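Hand-Held Gripper Recording: Good Practice Gallery
Kongate Handling Lab – Practice Notes
Compiled by Siriporn Klinhom
Last revised 2018-12-03

Introduction

The notes on this page apply to everyone who records manipulation work with a hand-held gripper at Kongate. They replace the July sheet, which covered rigid parts only and had no rules for cloth, straps or bags. The picture notes are short. The full wording is in the Vorkix procedure folder, and where the two differ the folder takes priority.

The rules cover three stages: preparing the room, preparing the tool, and recording. Review of finished recordings is handled under a separate procedure at the Kashindye office and is mentioned only where it affects the operator.

Terms

"Operator" means the person holding the gripper. "Episode" means one recording from the start signal to the stop signal. "Marker" means a printed black and white square used for position reference. "Soft item" means anything that does not keep its shape when lifted by one point.

1. Room preparation

1.1 Leave the room lights at one setting for the whole session. If a light must be switched, close the session and open a new one.

1.2 Window blinds are set before the first episode and stay as they are. Direct sun on a marker can wash out the white blocks and cause tracking loss.

1.3 Furniture that is part of the background may remain in place. It does not have to be tidy, but it should not be moved between episodes of the same session.

1.4 People who are not recording stay behind the operator where the room allows it.

2. Tool preparation

2.1 Open and close the gripper fully five times before the session. Stiff or uneven travel is reported and the tool is set aside.

2.2 Check that the vent slots are clear. Lint from soft items collects there faster than most operators expect – check again after each block of cloth episodes.

2.3 Wipe the lens with a dry lens cloth. Do not use the task cloth.

2.4 Markers must be flat, matte and undamaged. A marker with a bent corner is replaced, even if the software still reads it. Reprints are made from the Visent master file at 100 percent scale. Printers that apply "fit to page" will change the size without a warning, so measure one edge of every new print.

2.5 Record the tool number in the session log. One session uses one tool.

3. Session limits

3.1 A session has an upper limit of 33 episodes. After that the operator takes a break or hands over.

3.2 Storage is checked before the session, with space left for a full set. The current card type holds 500 episodes under the present settings, but cards are to be emptied long before that point.

3.3 Failed attempts are kept and marked as failed. Deleting them in the room is not permitted. Of the July recordings, 193 had to be relabeled after operators applied different definitions of failure.

4. Soft items

4.1 Use one item per episode unless the task sheet names two. Solid, saturated colors are preferred for training operators, as folds and edges are easier to judge on playback.

4.2 Loose ends are the main concern. Before moving off, check where the lower end of the cloth runs and whether it could catch on the tool body.

4.3 If fabric catches, stop the episode first and free it by hand second. Do not pull against the fingers.

4.4 Do not smooth or refold an item during an episode unless that is the task.

4.5 Keep sleeves clear of the lens. Cuffs should be fastened or rolled.

Picture note for section 4

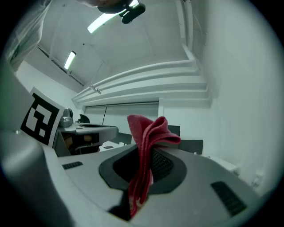

Red microfiber cloth at the gripper, folds above and a narrow twisted strip hanging through the recess. The strip is the part to watch under 4.2. Marker card upright to the left; vent slots on the housing as in 2.2.

5. Closing a session

5.1 Stop the recording before putting the tool down. The last movement of an episode should belong to the task.

5.2 Play back the first and last episodes in full. Look for lost tracking, a covered lens and wrong task labels.

5.3 Enter the item, tool number, light setting and any stoppage in the log. "Cloth" is not a sufficient entry – give color and material.

5.4 Soft items go back in the bin for their material type. Worn items with loose threads are withdrawn.

Changes to these notes are requested through the Vorkix folder, using the form on the first tab. State the section number and attach the episode concerned.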